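Week 2 notes: collecting demonstrations

Okay, so last time I promised we'd get off the slides and talk about where the training examples come from. For the Codolberg task (seating a processor in its socket) they come from you, driving the arm by hand, over and over!

Each group records 100 demonstrations before the February check-in. Start every one from a slightly different pose. I know it's tempting to find one nice starting spot and stick with it, but then the policy only ever learns that spot, and it gets lost the moment the board shifts a little.
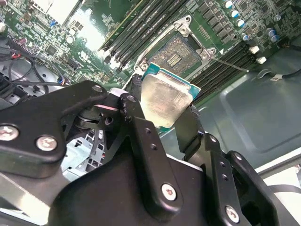
Should we throw out a demonstration where we missed and had to correct?
Keep it, as long as you ended with the chip seated. Those little recoveries teach the policy how to get back on track, and my cleanest set last year (73 runs, not a wobble in any of them) trained the worst model I had.

What I do want tossed: anything where you stopped halfway to chat, and anything where the wrist view lost the socket for most of the approach. Long pauses are sneaky, the model happily learns to sit there doing nothing.

Label each run right after you record it, while you still remember it. Success, recovery or fail, plus your group name. Fails go in their own folder (please don't delete them, we need them in the Godoy exercise).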